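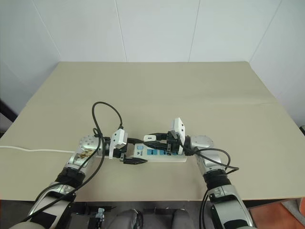 April, evening. Second full charge cycle on the Gremton phone. Screen on at 220 nits the whole time, radio off, video looping from storage. It went from full to empty in 700 minutes, 152 fewer than the Vieira handset under the same settings. The charger stays in the white power strip for every run, same as before, so the supply side is one less variable. Battery temperature log has 1,924 rows and no gaps.

Nana Mahama thinks the display driver is at fault - I suspect the modem never fully sleeps. Sent the log to Aishwarya Venkataraman. Tomorrow: repeat with the older firmware, brightness fixed, Flatport app removed.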